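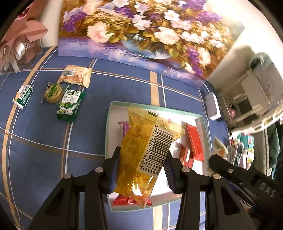
The golden packet and the white box, with the biscuits over on the blue plaid.

Provisions

Ifigeneia Nikolaidis had been told to bring "a little something" for the train, and by four in the afternoon the little something had taken over most of the blue plaid and was making advances on the flower picture.

The picture was another matter. She had bought it in Pullbridge in January, white and pink and purple blooms in a glass vase, and it had leaned against the wall ever since, waiting for Miloslav Kubíček to come round with his drill. Miloslav was a man of his word. He simply hadn't said which year.

"You're overdoing it," he said now, from the doorway, where he had been supervising with a cup of tea.

"It's eleven hours."

"There's a buffet car."

"There was a buffet car last time," said Ifigeneia. "It had one sandwich in it, and the steward was eating that."

She went back to the box. It was a good box, white with a pale green rim, and had once held a pair of Andetti slippers that gave her blisters. It was also shallow, and she had shopped for something deeper. The red bar would stand up only if it had a neighbour to lean on. The golden packet had so much air in it that it took up the room of three sensible ones, and crackled whenever anyone thought about moving it.

"Leave that one out," said Miloslav.

"That's the one I like."

"Then leave the green bean biscuits."

"Those are for your sister."

"My sister hates beans."

"I know," said Ifigeneia.

He drank some tea. There was a pink thing with a ribbon and lace trim in the corner that he had been told not to ask about, and he was visibly not asking about it. His sister was marrying a man who sold Trinura water filters and had written a speech that ran, according to the bride, to more than 1,000 words. The box was meant for the journey, but Ifigeneia had begun to see uses for it during the speech as well.
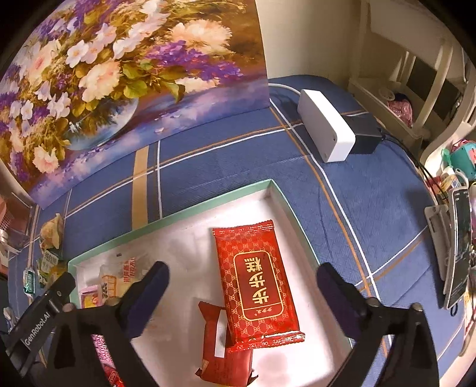

Step-by-step cake, in its red and gold best.

"And what's that?" He had come over, which she had been afraid of. He was pointing at the glossy red packet with the gold lattice all over it.

"Bu bu gao. Step-by-step cake. It's for luck, you rise a step at a time."

"On a train."

"In life, Miloslav."

He turned his head sideways to look at the three big characters, as though he might be able to read them from that angle. He couldn't read them from any angle, but he gave it a fair go.

"I could have mine now," he said, "and be a step ahead."

She moved his hand. She had forgotten, in all this, that they were booked in seats 171 and 172, at opposite ends of the carriage, and that one of them would have to be in charge of the box. She had meant to raise it tactfully somewhere past the border.

"You'll want something to put it in," he said. "A proper bag. I'll carry it for you."

"You'll carry the biscuits," said Ifigeneia, and went to look for the string.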